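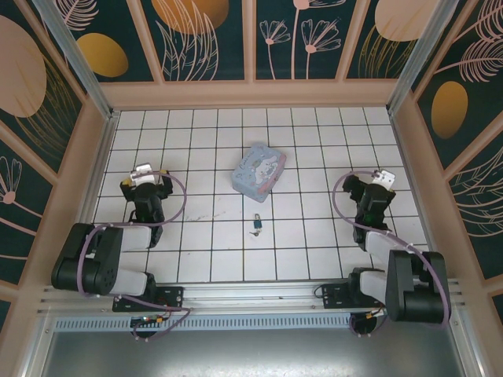
Small Locks, Small Boxes

Sarahí Bañuelos keeps her spare buttons in a tin that once held cookies. Her stamps are in another, and a third has the foreign coins her father brought back from the merchant marine. She owns 47 tins and can say where most of them came from.

Printed tins have never been hard to find. The cheap ones turn up at yard sales for a dollar or two, often with a cartoon figure on the lid and a name in looping script. Light blue and pink sell fastest, according to Daithí Scanlon, who runs a stall at the Holroyd flea market. Buyers want them for pencils, sewing kits, letters and keys.

Some want to lock them. A plain tin has nowhere to put a lock, so Scanlon sells a small hasp that takes two rivets. The padlock that goes with it is the luggage kind, with a tiny key. He has them in blue, red and brass, and the blue ones run out first.

Nazanin Talebi fitted one to a tin for her daughter's diary in September. The job took 31 minutes, most of it spent filing down a burr inside the lid. She suggests marking the holes with the lid closed, then backing the metal with scrap wood before drilling. Thin tin dents easily, and a printed surface scratches if the drill wanders. Masking tape over the mark helps.

A lock this size will not stop anyone with a screwdriver. Bañuelos uses one anyway, on the coins. The key hangs on a nail inside the pantry door, and she tied a ribbon to it after losing the first one.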